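Wulan Raju

1/ Small thread on the desk end of the back room, as a few people asked what we ended up with under there. No grand plan, it's a desk, a little fridge and some drawers.

2/ The desk is the long white one, up against the wall. It was the first thing to go in and everything else has had to fit round it.

3/ Under the desk:
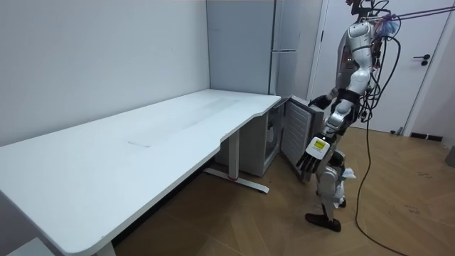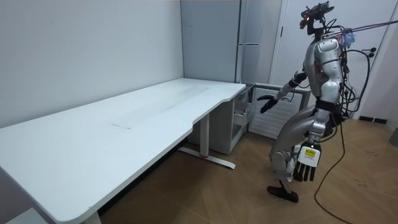 4/ I measured the gap before buying anything this time. Last year I bought a cabinet by eye and it went back to the shop the next morning.

5/ The fridge first. It's an Eko, the small one, and it cost less than I expected because it was a returned item. I looked at a Brumus as well but it was too tall to go under the desk.

6/ The main thing to check with an under-desk fridge is which way the door opens and how far. You need to be able to swing it right out or the shelf inside won't come past the seal. I tested this with a piece of cardboard taped up to the size of the door.

7/ Leave a gap behind it as well. The leaflet gives the distance for each model. I marked mine on the floor with masking tape so it goes back in the same place after cleaning.

8/ What's kept in it: milk, lunches, a jar of pickled chillies that Ridwan Latuheru brought in May and won't take home. Lunches get a name and are thrown out at the end of the week. Milk is whoever finishes it.

9/ Noise. You can hear it when it kicks in, then you stop hearing it. If you take a lot of calls you might mind more than I do.

10/ It gets switched off and wiped out once a month. Warm water and bicarb, dry it with a tea towel, leave the door open for 50 minutes, switch it back on. I used to skip the drying and there was always a puddle.

11/ Now the drawers. Second-hand, from an office clearance place called Ngui. I paid 60 for the unit and carried it up the stairs with Valquíria Bezerra. Take the drawers out before you carry one. We didn't.

12/ Top drawer is pens, tape, scissors, stamps and the good stapler. Middle is chargers and leads, each one wound up with a twist of wire. Bottom is paper and the box of old receipts I keep meaning to go through.

13/ The key came with it, number 858 stamped on the lock. If you buy one without a key, look for the number on the front of the lock before you give up on it. A locksmith can often cut one from that.

14/ The runners were stiff. I hoovered out the fluff and rubbed a candle end along them. Much better. I wouldn't use cooking oil, I did that on a kitchen drawer once and it went sticky within a few weeks and collected crumbs.

15/ Chunhua Duan asked if the drawers get in the way of your knees. They don't if you sit towards the middle of the desk. At the far end you'd be sitting sideways.

16/ One thing about a desk that goes up and down: check what's under it before you lower it. I brought ours down on the back of a chair in the first week and there's a dent in the chair. Now chairs get pulled out first.

17/ Cleaning the top. It's white and it shows everything, tea rings most of all. Damp cloth, a drop of washing-up liquid, then a dry cloth. For biro I use a bit of rubbing alcohol on cotton wool. Try it somewhere out of sight first.

18/ The floor gets swept once a week and mopped with a well wrung-out mop. Felt pads under the chair legs. I bought a cheap pack of pads and half of them came off, so I went back and got the Sostance ones with the nail in the middle. Those have stayed put.

19/ Still to do: a decent lamp, and somewhere for coats. I've got my eye on a rail but it needs a solid bit of wall and I haven't found one yet. I'll add to this when it's up.

Comments

Achilleas Koutsoukos
Did the tape leave marks on the floor? I had some pull the varnish off when I took it up.

Wulan Raju
No marks so far but I change it every month when I clean the fridge. I wouldn't leave it down all summer.

Chunhua Duan
The candle trick works on wooden windows too. My gran's sash ones hadn't moved in years.

Ridwan Latuheru
Those chillies are for everybody.

Valquíria Bezerra
My back remembers those drawers. Are you keeping the receipts box? There are 4 years in there at least.

Wulan Raju
Going through it next month.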